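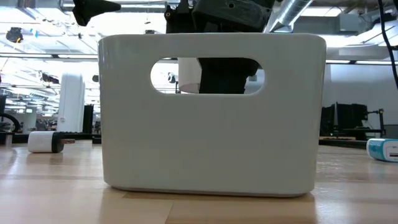
How should power adapters be stored in a plastic bin?

Store them sorted by output, with the cord tied separately from the plug body and the prongs facing the same way. Heavy adapters go on the bottom.

Scope

This procedure covers small wall adapters kept in an upright bin with a handle cutout. It does not cover laptop bricks or battery chargers with cells installed.

Before you start

Clear a flat surface. Unplug each adapter and leave it until it is at room temperature. Wipe the inside of the bin with a dry cloth.

Sorting

1. Read the output line printed on the adapter. Ignore the input line.
2. Group by voltage first, then by current. An adapter with no readable output goes in a separate bag for testing.
3. Check the prongs. Bent or blackened prongs mean the adapter is scrapped.
4. Check the cord where it enters the body. Scrap it if the jacket is split.
5. Write the voltage, current and device name on a paper tag and tie it to the cord. Detachable cords get their own tag.

Packing

Coil each cord in loops as wide as your hand and close it with a reusable tie. Do not wrap it around the body of the adapter; this strains the cord at the exit point.

Place the first layer with the prongs toward the back wall. Put a sheet of cardboard over it and start the next layer. Stop below the lower edge of the handle cutout. Anything stacked higher can slide out through the opening when the bin is tilted, and it leaves no room for fingers.

A bin used this way at the Skeltmont office holds 22 adapters in three layers. Keegan Girard keeps the index sheet, with one line per tag number.

Maintenance

Go through the bin each January. Remove adapters whose device is no longer in use, and replace tags that have faded.

Revised 11/08/2023 by Colton Vachon. Added the step on detachable cords.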